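Drindley pits two robot hands against a box of tissues

2 May 2025

Anyone who has shopped for a robot hand lately knows the brochures. There is always an egg, held aloft between gleaming fingers, and the egg is always fine. Drindley, a small test lab that compares grippers for people who have to pay for them, has decided it has seen enough eggs. Its latest round of trials puts two hands through a tabletop of things found in an ordinary office or kitchen, and the item that caused the most swearing costs less than a cup of coffee.

The hands in question are the Vulville, a many-jointed design with ridged fingers, and the Pleltska, a simpler two-finger gripper that looks like something you would use to get a jar down from a shelf. Both were run on the same arms with the same controller, made by Tamura, so that neither maker could blame the elbow. Each hand got 586 attempts, spread over 11 kinds of object. The operators worked by remote control in March and were allowed one practice session apiece, plus as much coffee as they liked.

Boxes went well. Boxes always go well. Both hands picked up small cartons with the calm of a warehouse ad, and the Pleltska was quicker at it by a comfortable margin. Things got more interesting with flat items. A card lying flush on a tablecloth offers a gripper almost nothing to hold, and the cloth tends to come along for the ride. The Vulville's operators learned to slide a card toward the table edge and pinch it there, which worked but took so long that one of them asked if the clock could be stopped out of kindness. It could not.

Then there were the tissues. Pulling one from a box sounds like a job for a toddler, and toddlers are in fact very good at it. For a machine it is a small nightmare: the tissue gives no useful resistance, it changes shape when touched, and it is attached to a box that weighs next to nothing and would love to come too. Drindley's rules call for the tissue to end up free and the box to end up where it started, give or take the width of a finger.
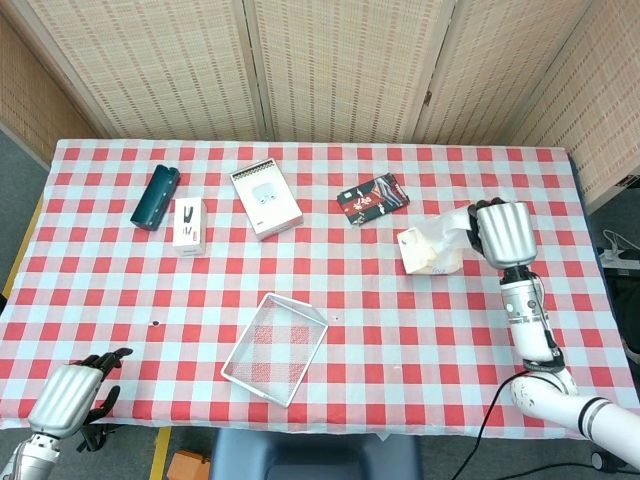
The right hand grips a bunch of tissue at the box while the left hovers, empty, near the front of the table.

"We wrote the tissue test in as a warm-up," said Katsuhiko Koyama, who runs the lab's gripper program. "I would like that on the record, because we had set aside ten minutes for it." It took most of two days.

The many-fingered Vulville came out ahead here, mostly because curled fingers can gather soft material from several sides at once. Its weakness was enthusiasm. Operators regularly came away with a fistful when the score sheet asked for a single sheet, and the lab had to add a column for that. The Pleltska took one tissue at a time when it took any, but a straight pinch on something that thin leaves little room for error, and it closed on air often enough that Koyama's team began calling the move "the handshake."

Neither hand has much of a sense of touch. The Vulville reports how hard its motors are working, which tells you plenty about a stapler box and close to nothing about paper. Operators relied on the head camera, and more than one complained that the hand itself was blocking the view at the moment they most wanted to see. Drindley says a wrist camera would help, and plans to try one in the next round if the extra cable can be persuaded to stay out of the way.

The full comparison does not name an overall winner, to the likely annoyance of both sales departments. If your work is cartons, the report says, buy the cheaper gripper and spend the difference on something nice. If it involves anything floppy, the extra fingers earn their keep – provided you can live with slower cycles and a good deal more wiring to look after.

Drindley has put the score sheets online, along with 1014 short clips of the attempts, failures included. The failures are more popular. A clip of the Pleltska carrying off an entire tissue box, tissue still attached, has been watched more times than the rest of the set combined.

The next round adds socks. Koyama has set aside a week.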